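3.2 Shelf task in the shared workshop

The second task of Elto takes place at an oak bookshelf in the corner of our shared workshop. The arm is a Franka Emika, mounted on a dark wooden table beside the shelf, and the work happens in the upper level, where books stand close together. We chose a piece of used furniture on purpose. A shelf that was built for testing has clean and dull surfaces, and our first controller, Jornerel, was already good with those.

The wrist camera gives the main input to the policy. At short distance it has two difficulties, and both can be found in Figure 4. Strong light on a glossy finish removes the grain, so the depth estimate has nothing to hold on to. Also, large printed letters are seen only in part, and the text reader returned a wrong label many times in our October trials.

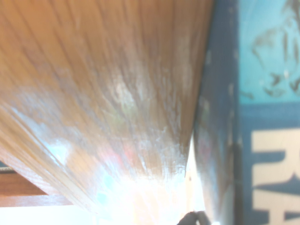
Figure 4. Wrist camera view at close range, with glare on the wood at the lower center and a blue printed panel at the right.

To reduce the first difficulty we lowered the exposure limit and masked all pixels above a fixed brightness. The mask is computed by Lata, a small program which Kyriaki Tsolakis wrote for the workshop. It runs on the same computer as the arm controller and needs up to 400 MB of memory. We recorded 105 attempts with the mask and kept 800 frames for checking by hand.
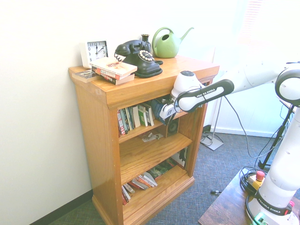 The second camera does not move during an attempt, and we use it only for judging the result and not for control. Its view includes the arm and all the open levels of the shelf, therefore a contact with the side panel is easier to notice there than from the wrist. Both streams are saved by Mak with one common clock. In an earlier version each stream had its own clock, and we had to align them again by hand, which cost us several evenings. The attempts from that version are not counted in Table 2.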